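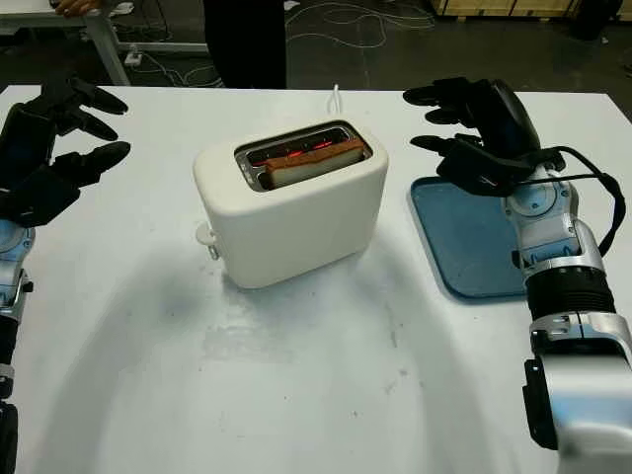 *Matte white top, with toast under way.*

## Liltix Work Table, white

**£200, delivery extra outside Wodcombe**

The Liltix is a table. We've read what other people write about theirs and gather we should be promising you a new relationship with your mornings, but it's flat, it's rectangular and it stays where you put it. Most of our customers use it for sewing, packing parcels or the sort of paperwork that needs its own surface and a closed door.

Plolel has made it since we gave up on chairs. Chairs have to please a whole person. A table only has to be level, and we found we were much better at that.

**Details**

- Depth: 800 mm
- Colour: white (we did try a green one, and we still have it)
- Feet: adjustable, for floors laid by optimists
- Assembly: 12 bolts, one hex key, both in the bag taped under the top
- Guarantee: 3 years on the frame and joints

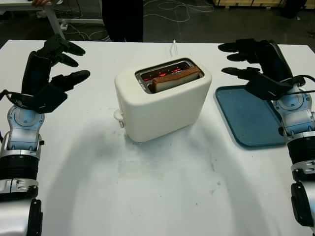

*Liltix with toaster. Toaster and bread not included.*

**Putting it together**

Lay the top face down on a blanket. Start all the bolts by hand before you tighten any of them. People skip this, then ring us about the last hole, which they feel has been drilled in the wrong place. Turn the table over with a second person and set the feet last.

**Looking after it**

Wipe with a damp cloth and a drop of washing-up liquid. Avoid scouring pads and anything sold as a miracle. Pencil comes off with an ordinary rubber. Permanent marker lives up to its name. Use a mat under hot pans.
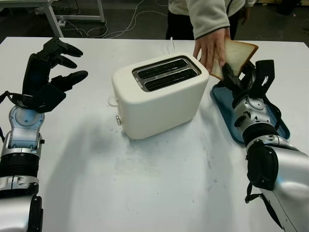 *A matte top with a few faint smudges and scuffs.*

Marks of use aren't covered by the guarantee, and neither is glitter.

**Goes with**

The Kaufmann cable tray clips under the back edge and takes a four-way extension. Sold separately, and out of stock until September.

**Delivery and returns**

We deliver to the ground floor. Stairs can be discussed, though the discussion tends to be short. Returns within 30 days, with all the bolts, please.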